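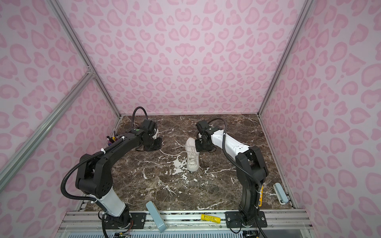 白いスニーカーを白く保つ方法を調べはじめて、気づいたら夜中の2時だった。靴を洗う時間より、靴の洗い方を読む時間のほうが長い人間です。以下、続けます。

まず靴ひもを抜けと全員が書いている。抜いた。片方抜いた時点で飽きて、もう片方は翌朝にまわした。朝の自分は夜の自分をかなり恨んでいた。

ひもは洗面器に粉の漂白剤とぬるま湯で20分。規定どおりにやったら、本体より先にひもだけ新品みたいになった。くたびれたスーツに真っ白なハンカチを挿した人、という感じの靴になる。

通気の小さい穴。あれを考えた人は、泥がどこへ行くかまで考えただろうか。つまようじでひとつずつ掃除した。途中で自分の人生についても少し考えた。

洗剤はFlalteroの靴用フォームを買った。286円。安いので期待していなかったけど、つま先の黒ずみはわりと落ちた。かかとの灰色は落ちない。かかとの灰色はもう模様ということにする。

台はダークブラウンのマーブル柄、白い筋入り。最初は高級ホテルの洗面所みたいだと思っていた。いまは白いしぶきを飛ばしても筋にまぎれて見つからない柄だと思っている。見つからないだけで、なくなってはいない。

いや、いちばん大きい一か所は普通に見つかる。まわりに細かいのが散っていて、抽象画の筆をふったみたいになっている。題名をつけるなら「月曜までに拭く」にしたいところだけど、期限を書くと守らないといけないので無題。

壁のピンクのヒョウ柄について。背面と左右、三方ぜんぶです。淡いピンクなら落ち着くだろうと思っていたころの自分に会いたい。会って一晩、この前で靴ひもを通させたい。

ただ、この柄の前に置くと、どんな靴も少し地味に見える。買い足したい気持ちが消えるので、節約効果はあると思う。

そのひも通し。穴は片足8個の靴で計算したはずが、なぜか最後に左右の長さが全然ちがう。上から通す派と下から通す派の記事を交互に読んだせいで、途中で宗派が変わっていた。ほどいて、垂らしたまま麦茶を飲みに行った。

替えのひもはVernsteadの700円のやつが丈夫らしい。靴洗いの洗剤の倍以上する。ひもに負ける洗剤。

防水スプレーは外でやること。これだけはまじめに書いておきます。室内でやると頭が痛くなるし、床が滑る。床が滑ることは、靴下で知りました。

乾かすのは陰干し。直射日光だと黄ばむそうです。うちのベランダは9月でも昼すぎまで日が当たりっぱなしなので、結局トイレの窓際に並べている。来客には説明していない。

次は紺色の靴を買います。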